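The arms arrive at Bondimthorpe

I've packed parts kits at our Bondimthorpe site for long enough to have opinions about tape. Brown tape, clear tape, the stretchy stuff that takes your fingernail off. So when a few of us were asked if we'd like to spend our Thursdays upstairs helping to set up the new arms, I said yes mainly for the sit down. (There isn't one. You stand the whole time.)

The project is called Tipoki, and it's meant to take over the dullest bit of our job, picking a part out of a tray and putting it in the right slot of a kit. Before anyone lets it near real stock it has to manage with coloured blocks, and I've spent far more of my working life than I expected watching a red cube get moved a hand's width to the side.

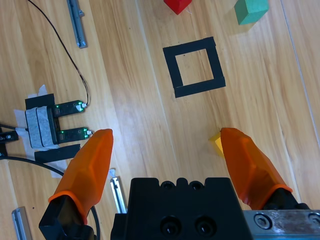 My old bench had 42 bins on it and I could find any of them with my eyes shut, which used to be the sort of thing you got a pat on the back for. Upstairs it counts for very little. What matters there is whether you can tell, from a slightly odd angle, that a block is going to end up over the line when it gets put down, and you have to say so before the fingers open. The line is black tape stuck down in a square, with one side fatter than the rest where two bits overlap, and we've had proper arguments over whether touching the fat bit counts as out. I say it's out. Tape is tape!

I was nervous about it all at first, I'll admit. When Drekeo took over the site we had the big meeting in the canteen, with the slides and the sad biscuits, and the number 3815 up on the wall, that being how many kits they'd like out of us in a week. Everyone went quiet. You could see people doing the sums on who'd still be needed. I did mine on the bus home and didn't much like the answer.

Since then it's got more muddled, in a way I find easier to live with. Three of us have moved over to Tipoki for part of the week and our hourly rate went up a bit, though the shift bonus went, so on a bad month it comes out level. My wrists have stopped aching, and I can't tell you how lovely that is. On the other hand I miss the bench. We used to talk all day down there, about telly and kids and whose turn it was for the chip run, and upstairs you're concentrating so hard that you can go 90 minutes without a word to anyone.

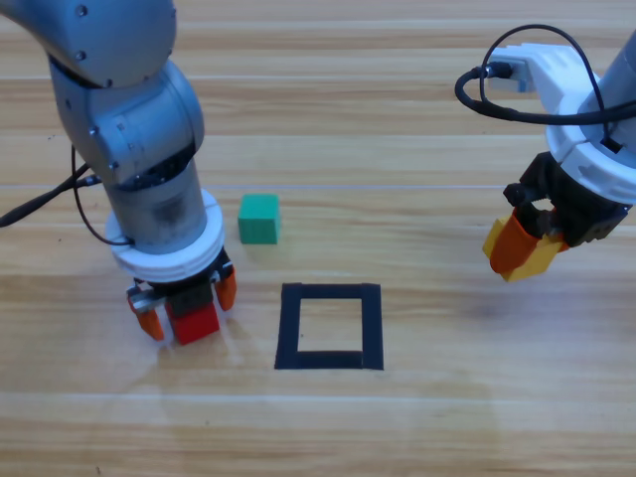
Left arm has the red one, right arm still waiting its turn.

Having two arms side by side is a funny thing to get used to. I keep wanting them to help each other, the way you'd slide a tray across to your mate when she's got her hands full. They can, if someone has set that up, but they don't offer. A good packer spots that the person next to her is running low and nudges a box over without looking up, and I tried to explain this in our feedback session and got it written down on the whiteboard as "handover". Well, yes, I suppose so.

The other change is who gets asked things. In the old days if a kit layout was daft you grumbled and packed it anyway. Now they come and ask us why it's daft, because a layout that's awkward for us is usually hopeless for the arms. We got the Jullow kit altered that way, after years of fishing for the small washers underneath the large bracket. I was so pleased about that I rang my sister.

I don't want to make it sound all rosy. The night shift haven't had any of this. They've had a memo. Some of them reckon we've been got at, and one or two have gone a bit cool with me in the car park, and I can see why. If I were still on nights, hearing that the day lot were upstairs playing with blocks, I'd be cross as well.

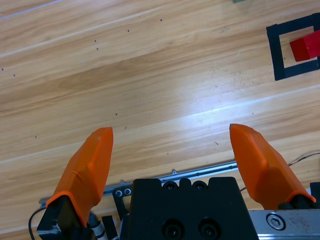

What I've asked for

I put in a note to the managers in June and I'm sticking it here so I can't pretend later that I didn't.

First, let nights have a go upstairs, on their own hours, paid the same as us. Second, tell us in writing what happens to the bench jobs once the arms are on real stock, even if the honest reply is that it hasn't been decided. Third, a stool. I'm serious about the stool.

So far I've had a nice email about the first one and a "leave it with us" for the second — we'll see. I'm back on the bench tomorrow with my bins and my brown tape, and it's my turn for the chip run.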